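Hudusard Library Opens Its Mezzanine to Evening Readers

Readers who have asked for a quieter place to sit after work now have one. The Hudusard Library began keeping its mezzanine open until 9 p.m. in April, and the upper level has new tables, brighter lamps and a rule against phone calls.

The mezzanine had been used for storage since the children's section moved downstairs. Boxes of old magazines took up most of the floor, and the stairs were roped off after 4 p.m. Library director Kaisu Rissanen said the space was too good to leave that way.

"People were reading in their cars in the parking lot because the main floor gets loud after school lets out," Rissanen said. "We had a whole level sitting over their heads."

The library received 631 replies to a survey it ran over the winter. Longer evening hours came first on the list of requests, ahead of more parking and a larger large-print collection. A quiet room came second.

Work on the upper level cost less than planned. The city set aside money for new flooring, but contractor Reto Danzer found that the old boards could be cleaned and refinished. The savings went toward tables and 16 reading lamps.
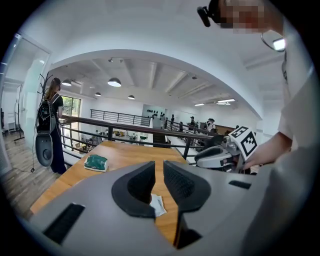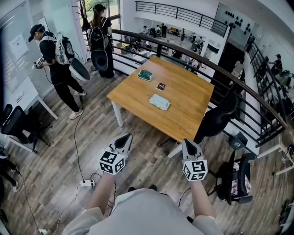 A wooden table on the upper level.

The first evenings have been busy. Cường Vũ, a nursing student, said he had been driving across town to study at a coffee shop that closes at 7 p.m.

"I get two more hours and I don't have to buy anything," he said.

Food is not allowed upstairs, but drinks with lids are. Groups that want to talk are asked to use the meeting rooms on the main floor, which can be reserved at the front desk. The elevator runs until closing.

Not everyone is pleased with the new hours. To staff the evenings, the library now opens at 10 a.m. instead of 9. Uyên Sầm, who brings her two children to the morning story hour, said the later start cuts into nap time. Rissanen said story hour may move to a different part of the morning if enough parents ask for it.

The book return by the side door is open at all hours. Holds can be picked up until 15 minutes before closing, and the public computers shut down at the same time.

The library will keep the evening schedule through the summer and then look at attendance before deciding on the fall. Comment cards are available at the front desk and at the top of the stairs.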